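Brukcombe — Kitchen & Table
Home > Table > Tablecloths > Nellis Cat Print

Nellis Cat Print Tablecloth, Navy on White
Item 1066
$16 small / see the size menu for the large
In stock, both finishes

Back in stock. Finally. We ran out in December and the reorder took forever, sorry to everybody on the waiting list, you should all have had an email by now. If you didn't get one check your spam, then write to us.

White ground, navy cats, rows and rows of them. Every head is filled in with something different: checks, dots, waves, little flowers, stripes, ringed circles. Some are solid navy with white whiskers. Some are two-tone. One has its paw up. There's a curled-up cat drawn in spiral lines that people always ask about, yes it's part of the print, no we can't sell it seperately as a napkin (we asked). 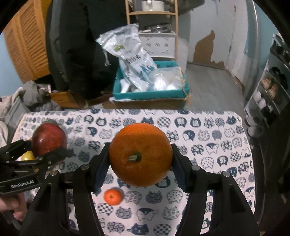 Nellis in navy on white, with oranges and apple.

The print

Works from any chair. Part of the cats are right way up and part are upside down, so whoever sits across from you isn't stuck looking at chins all through dinner. There is some lettering too, one of the navy heads has 猫 on it in white, "cat". Makes sense.

One color only. Navy. We get asked for red about once a week. The maker tried a red and it looked like a butcher's window, so no red. A gray was talked about and then dropped. If that changes it'll go in the newsletter.

The pattern repeats but it's a long repeat, and the cut doesn't start in the same place every time. So your cloth may have a half cat along the hem where your sister's has a whole one. Not a fault. Please don't send it back for that — we will just send you another with a different half cat.

Two finishes

Nellis Woven: plain cloth, soft, hangs well, goes in the washing machine. Will stain if you leave beet juice on it overnight. Irons fine on the back.

Nellis Wipe: same print, coated top. Sponge and done. Stiffer at the corners the first week or so, then it relaxes. Do NOT iron. Do not put in the dryer. Had a customer try both in one afternoon.

Pick the finish in the menu next to the size. If you don't pick, the cart gives you Woven.

Sizes

Small: for a square table or a kitchen table for 2.
Large: for a family table, 2000 mm on the long side. That's the maker's number, they work in metric and we quit converting it after we got it wrong on the old page.

Measure the table top first, then decide how much drop you want. If you have a bench that slides under, go shorter. If you have a dog that pulls, go shorter. Round tables: the small works as a topper with the corners hanging down, looks nice, not a real fit though.

No custom sizes. Woven can be hemmed shorter by anyone with a sewing machine. Wipe you can cut with scissors, edge won't fray, use a ruler.

What to put on it

Plain things. It's a busy cloth and it fights with patterned plates, seen it, not good. White dishes fine. Solid colors better. Fruit is great on it! Oranges especially, that orange next to the navy — also red apples, yellow anything. Clear or tinted bowls let the cats show through, and that's half the fun with kids, they go looking for which cat is at the bottom.

If you want a bowl to go with it look at the green ones under Serving, the see-through kind with the wavy rim. We don't bundle them. Too many broke in the mail when they were packed in with cloths, no idea why, you'd think the cloth would help.

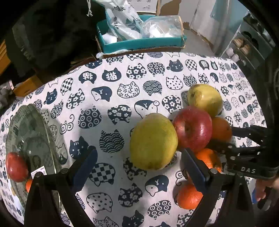 Same goes for flowers. One kind, one jug, leave it there. Candles, plain. Placemats, skip them or go solid navy. Aranka Sipos, who does our front table at the Gonbridge store, uses the small cloth laid cornerwise over a plain white one and it's the most copied thing in the shop. People take pictures and then buy both. So the plain white is linked down at the bottom now.

Care

Woven
Wash before first use, cold, by itself. Navy lets go of a little color the first time.
After that, warm is OK.
Line dry or low dryer. Take out while slightly damp if you hate ironing.
No bleach. Not even a little on the white parts.

Wipe
Damp sponge, dish soap.
Turmeric, blueberry, marker: wipe right away. Later is too late.
Fold loosely or roll. Hard creases take days to drop out.
No hot pans straight on it. Use a trivet.

Heads up on fruit

A cut orange left face down marks the Woven. Whole fruit no problem. Learned that one at the shop, the corner of the display cloth still has a ring on it.

Shipping

Leaves from Gonbridge, orders in before 2 pm go the same day unless it's a mess in here, then the next. Folded flat in a paper sleeve. Wipe is rolled in a tube if you tick the box at checkout, costs more, worth it for the large.

Pickup is free. Come round to the side door, ring, Kornél Kelemen will hand it to you. Bring the order number please, he does not know you by face even if you've been in a lot.

Returns

Unwashed, uncut, in the sleeve. We refund the cloth, you pay the postage back. If we sent the wrong finish it's on us, just write and say so.

Questions people sent in

Is the Wipe shiny? A bit. Less than the old Ibarra one we carried. Under a ceiling light you will see it, by a window not much.

Does it smell when new? Wipe does, for a day. Hang it over a chair by an open window.

Can I get the fabric by the yard? No. We've almost given up asking the maker.

Will it match the cat dish towels? Close. Those are a darker navy, differnt maker. Side by side you'd notice, across the kitchen no.

Outdoor use? Wipe for an afternoon, sure, clips needed. Don't leave it out all summer, the sun takes the navy down.

Reviews

Rozália Lengyel — Woven, large
Third one I've bought, two were gifts. Washes well. The hem on this one is straighter than on my first. Wish there were napkins.

Lefteris Liapis — Wipe, small
Got it for the kitchen. My daughter does her homework on it and gave all the cats names, so now I'm not allowed to put a plate on some of them. Corners stuck up at first like the page says, flat now.

Sándor Major — Woven, small
Nice print, thinner than I expected. Put a pad under it on a wood table. Delivery was quick. Color ran slightly in the first wash, I had a white shirt in there, my own fault.

Reply from Brukcombe: thanks Sándor, we moved the "by itself" line up to the top of the care notes. Yes to the pad. We have them cut to both sizes, under Table Basics.

Goes with

Plain white tablecloth, both sizes
Table pad, cut to size
Solid navy placemats
Green wavy-rim bowl (Serving)
Tablecloth clips

Add to cart
Email me when the napkins happen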